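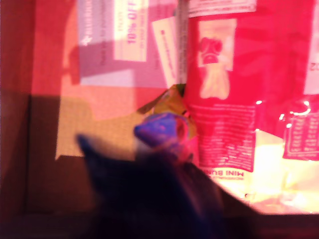 Page 2 of 6

Mindville Pet Pantry - Progress Report to the Bratard Fund

Period covered: April to the end of November
Report date: Tue 12 December

1. Where the grant stands

The Bratard Fund agreed to support the pet shelf at the Mindville food pantry for one year. The money pays for dog and cat food, shelving, and the rent on the storage unit at Eltell Road. We opened the shelf in April. As of this report, 266 households have signed up, against a target for the full year of 100. Most have one dog or one cat. We did not plan for that level of demand and it has changed how we buy, as explained in section 3.

2. Sorting and packing

Donated goods come in mixed. A single drop-off can have dry food, treats, chews and open packs all in one box. Open packs are thrown out. Everything else is sorted by animal, then by type, then by date.

Treats take the most time for their weight. The bags are glossy and slide off each other, so they do not stack, and the printing on the back is small. The red dog treat bags with the bone on them are easy to spot from across the room, but we still have to turn each one over to find the date and the feeding information. We now stand treat bags upright in shallow bins with the backs facing out. This has cut down on handling, and the packers like it.

Small items used to get lost between the larger packs and turn up weeks later. Every bin is now emptied fully at the end of a packing day before it is filled again. Loose wrappers and anything without a label go in the trash at that point.

3. Purchasing

We had expected donations to cover treats and grant money to cover dry food. That has mostly held. Dry food is bought from Piras in 50 pound sacks and divided into smaller bags on site. The price went up once during the period and we absorbed it by dropping one order of cat litter. Cat litter is the item people ask for most that we do not have.

4. Problems

The storage unit is damp along the back wall. We lost two sacks of dry food in the fall before we moved the shelving forward. The landlord has been told and has not yet sent anyone.

Our sign-up form did not ask about allergies or the size of the animal. Several households were given food their dog could not eat and brought it back. The form has been changed, but the older records still need to be filled in by phone.

5. Next period

- Finish the calls on the older records
- Get a fixed price from Piras through the spring
- Add one more row of bins for treats and chews
- Settle the damp wall, or look for another unit

We would like to move what is left in the equipment line over to food. The shelving came in under budget and we do not expect to buy more. Please let us know if this needs a formal request - we can send one with the January figures.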